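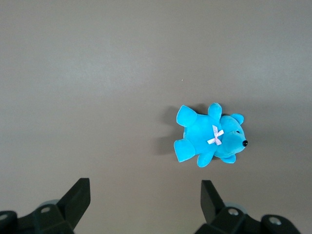 **Tendgate Workshop – Bench Tips**

Notes on comparing grippers with things you already have in the house. We tried two sets of fingers in May, the Iler and the Dalen, and most of this comes from those sessions.

- Start with a small plush toy. Lay it on its back with the limbs spread and leave the fingers wide open on the approach. Go for the torso first. An arm or an ear gives a different result, so log those separately.
- Wipe the table before you judge a wrist camera. Crumbs show up.
- Use a plain, matte cover. Shiny vinyl gave our Irura controller trouble with highlights, and we lost most of a Wednesday to it.
- Clamp the cover to the front edge of the table. A shallow fold is fine if it stays out of the working area.

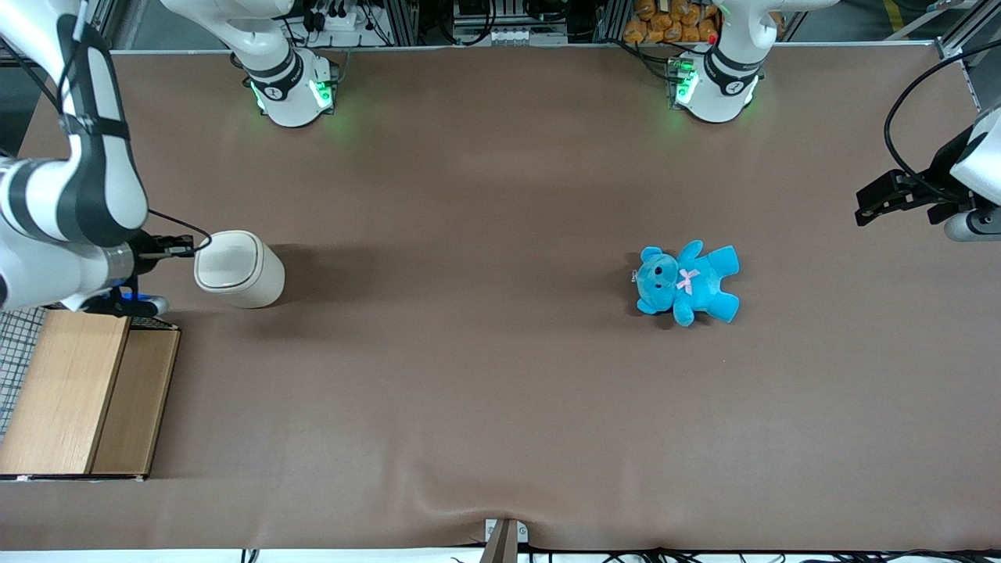
*Reginald Boateng*

With two arms on one table, keep the soft object and the hard one well apart. We use a teddy bear and a small white bin with a lid. Give each arm one job until both run cleanly, then swap them over. Cables need enough slack to loop over the wrist at full reach – check this by hand with the power off.

Run the same number of tries for each set of fingers. We do 22 per object. The Iler fingers dropped the bear 14 times at the low force setting, so go up one step before you blame the fingers. Our bin weighs 296 grams. Weigh yours and write it on the log sheet.

A bin can be held from the inside too. Go in through the mouth slowly and stop as soon as you touch the wall. Folke Isaksson prefers the outside grip for anything with a glossy shell, and I still go back and forth on it. 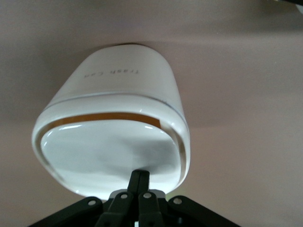 ## Cleaning finger pads

Use a damp cloth and a drop of dish soap. Skip the solvent, it hardens rubber. Let the pads dry overnight and check the screws before the next run.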